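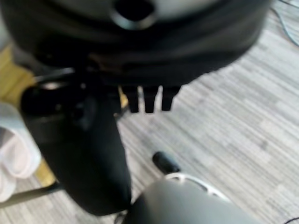 Brindier floor paint, low sheen, for workshops, sheds, garages and back rooms. Water based, low odour, one part so no mixing and no panicking about pot life. Goes on by roller. Colour everyone asks for is Mid Grey, a plain grey, no streaks like the striped grey carpet showing between the black bits in the photo, dark enough to hide scuffs, light enough that you can still find a dropped screw. We also do Zalia White (hard work to keep clean, be warned) and Softić Green. No black, sorry, stop asking.

In stock
Mid Grey, 4 L and 9 L
Zalia White, 4 L only
Softić Green, 9 L only, 11 tins left then it's gone till January

Product code BR-393. Same code on all colours, the colour is on the lid sticker. Check the sticker.

Coverage
9 L tin does a single garage, two coats, if the slab is smooth. Rough old concrete drinks it. Buy the bigger tin. Unopened tins can come back within the month, opened ones can't, even if you only had a look.

Prep
Sweep, degrease, rinse, let it dry properly. Overnight at least, longer if it's humid. Old flaking paint has to come off, this stuff won't glue it down for you. New concrete needs to cure first, ring us if your not sure how long. Fill cracks with the Grendemeck filler, grey tube not the white one. White one stays soft and you'll see every line.

Putting it on
Stir, don't shake. Cut in the edges with a brush, then 10 mm nap roller, thin coats. Start at the back wall and work towards the door. Light foot traffic next day. Leave a week before anything on wheels or heavy shelving goes back, and put felt or offcuts of carpet under metal feet for the first bit.

Anti-slip
Comes as a separate bag, tip it into the second coat and keep stirring or it all sinks. Do a test patch, it's grippier than people expect and a pain to mop.

Not for
Driveways in full sun. Timber decks. Wet areas like shower bases. Over tiles, we've had mixed reports so we say no.

Orders over 2,000 dollars get free delivery to site, everyone else pays the freight or picks up. Pickup is round the side, roller door, ring the bell twice. Trade accounts go through Nadja Prantl, colour cards and samle pots from Obinna Adebisi at the front counter. Bring a chip of your old floor if you want a match, photos on phones are no good for colour.

Price list updated 8/3/25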